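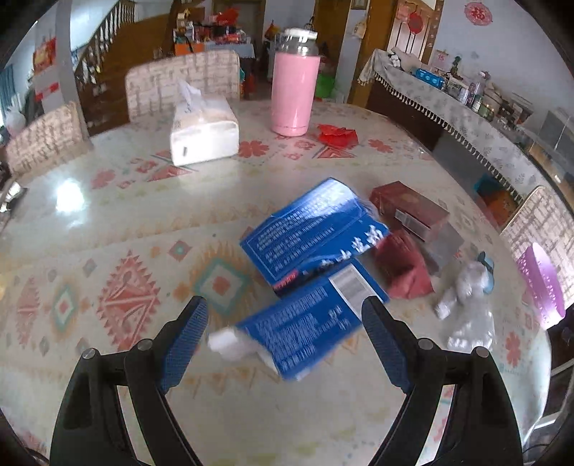 3.2 Storage of medicines at home

We visited 27 households in Skastitz in March. Most families kept their medicines in the kitchen – often without the leaflet.

Figure 2. Opened medicine packaging on a table.

Torn packaging makes the expiry date hard to find. In seven homes the date was lost completely. Chisholm reported the same problem in Brovon, but his sample was smaller.

We use cookies to improve your visit. Accept

Shares 7 | Comments 0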